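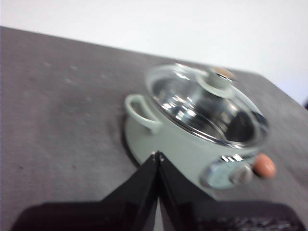

Fig. 1. Wrist view, fingers pointed at the front of the pot.

Courses > Robot Software Lab > Week 5 > Two cameras, one policy

OK, so last time we got as far as a stream of joint angles and everybody wanted to know when the pictures come in. Today! We feed the policy two views, and most of what goes wrong in your lab logs comes from treating them as if they were the same kind of thing.

The wrist view moves with the arm. The table edge runs at a slant in Fig. 1, and that slant is information (it tells you how the hand is turned), so please don't "fix" it by rotating the image. Blur is normal too. Tapio Valtonen spent most of March trying to sharpen wrist frames before training and got nothing out of it except a slower loader. What the wrist view is really good for is the last bit of the approach, where the fingertips and the thing you want are in the same picture.

Watch out for shiny stuff. The glass lid and the chrome around the dial throw bright streaks, and those slide around as the camera moves. If your tracker picks corners on a streak it'll happily follow the reflection and leave the pot behind. Mask them, or turn the feature threshold up to 74 and see what survives.
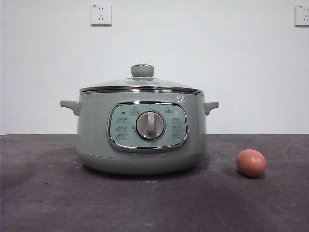
Fig. 2. Fixed view, a green pot, with the egg to its right.

The fixed view is the boring one and I love it. The back edge of the table is close to level, the wall outlets stay put, and you can use both to check that no one has bumped the camera (I do this at the start of every session, takes a minute). It's also where I'd get the egg's position from. The egg isn't in Fig. 1 at all, so a policy with only that one frame to go on would be guessing.

Timing next. Both streams should land at 30 frames a second, but they don't start together. Aleksi Pesonen's script in the Malcombe folder lines them up by timestamp; use that, don't write your own. Anything more than 5 frames apart gets thrown out.

For the lab: take the 295 paired frames in the same folder, train once with both views and once with the wrist only, and bring me the two loss curves. Plot them on the same axes, please!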